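OK so I did the thing. I quit buying books for all of November and only read what was already in my house. Thread, because a few of you asked how it went.

Background: I own 187 books I haven't read. I know the number because I sat on the floor one night and put every one of them in a spreadsheet. It took until 2 in the morning and I regret nothing (I regret the backache).

Rule one was no new books. Rule two was no used books either, which hurt way more, because the Ratanaporn thrift store is on my walk home and they put the dollar cart right out on the sidewalk. I crossed the street for four weeks like I owed somebody money.

Rule three came from my friend Elvira Henao: you get 50 pages and then you're allowed to quit. I used to finish everything out of guilt. I quit three books in the first week and it felt amazing!!
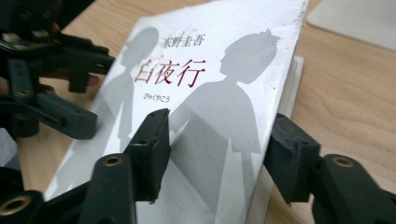

White paperback, already scuffed, one of the 187

Biggest surprise was how many of these I bought for a person I was planning to become. I have a whole shelf on sailing. I live in Muvarcombe. The closest thing we have to open water is the pond behind the middle school.

Also so many duplicates?? Two copies of the same bread cookbook, both with the receipt still tucked inside, bought 8 months apart. If you want one, message me, I'll even pay the postage.

Best read of the month was a mystery my aunt passed on to me years ago. I'd been putting it off because the print is tiny. Started it Monday after dinner and finished it before bed, all 300 pages, with my phone in the other room. I haven't read like that since high school.
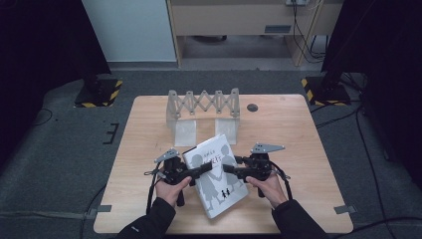 Worst was the one everybody at work raved about. I gave it my 50 pages, then gave it 20 more to be nice, and the main character was still describing her kitchen. Off to the Little Free Library on Sudeck Street it went.

Things that helped, if you want to try it: I turned off the store emails, I kept one book in my bag and one by the bed, and I stopped logging pages in Zudard. The streak thing was making me pick short books just to keep the numbers up.

Final score for the month is seven finished, five dropped, zero bought. Well, I did put one on hold at the library on the last day, but that's borrowing and Elvira already ruled it legal.

Going again next month. The sailing books are up for grabs too, come get them before I start pricing boats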